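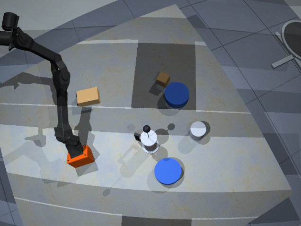 Gunen Trestle Table, 152 cm

In stock, ships from the Pemcombe warehouse
Item no. 617
$1,690

Big flat work table for sewing rooms, print shops, classrooms, anybody who needs to spread out. Top comes in one piece. Trestles are separate, so two people can get it up a staircase. Just.

What you get
Top, two trestles, 7 bolts (one is a spare), hex key, felt pads. No drawer. People keep asking about the drawer. Zemham makes one that clips under, sold seperately, see Accessories.

Size
Length 152 cm. Height adjusts by moving the pins, both trestles to the same hole please. Leave room behind for your chair.

Finish
Oiled birch or painted. Painted wipes down easier. Oiled needs a fresh coat every May or whenever it starts looking thirsty -- any hardwax oil will do. Don't use the spray stuff.

Assembly
Around 7 minutes if the floor is level. Set the trestles first, lay the top on, bolts finger tight, then check for wobble, then tighten. Do not drag it once it's up. Lift.

Delivery
Curbside is included. Upstairs delivery costs extra, pick it at checkout. Drivers call ahead, mornings mostly. Orders in before 2 pm go out next working day. Painted tops take longer, they're done to order.

Returns
Unused, in the orginal carton. Oiled tops can't come back after you've oiled them yourself.

Reviews
"Cut a full set of curtains on it without once moving the fabric. Wish the pins were less stiff." -- Ok-hee Kwak
"Good table. Carton was beat up, table fine." -- Man-sik Hong

Goes with
Lozano stool, low or high
Zemham clip-on drawer
Replacement felt pads, pack

Questions on trade orders or odd sizes, ask for Sanne Aerts at the Pemcombe desk. Email is quicker than phone.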